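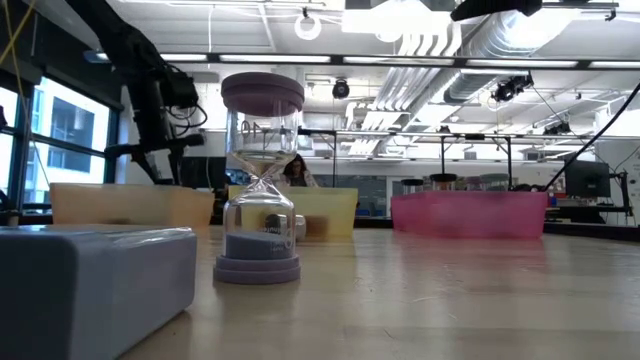 Figure 1. Sand timer with purple caps, most of the sand in the lower glass.

How Long Is Ten Minutes? My Report on Guessing Time

I picked this topic because I'm terrible at it. I'll tell my mom I need ten more minutes and then dinner's cold! So for my spring project I wanted to find out whether other people are as bad at guessing time as I am (spoiler, they are).

I started in March at the Cumthorpe library and then did a second round at the Ojeda Street rec center. I asked people to sit with no phone and no watch and raise a hand when they thought ten minutes had passed. In the end I got 163 people, way more than my teacher expected. Each person did it 2 times, once sitting quietly and once doing a word search.

The quiet round was the funny one. Most people raised a hand too early, and one kid was sure he was done after 9 minutes, which I thought was pretty great until his word search round, when he forgot to raise his hand at all. Almost everybody ran long with the puzzles. I ran long too, and I wrote the rules!

If I did it over I'd use the same puzzle for everyone. I ran out of the easy ones at Ojeda Street and had to switch to a harder book, so those two groups don't really match up. I'd also like to try it with music.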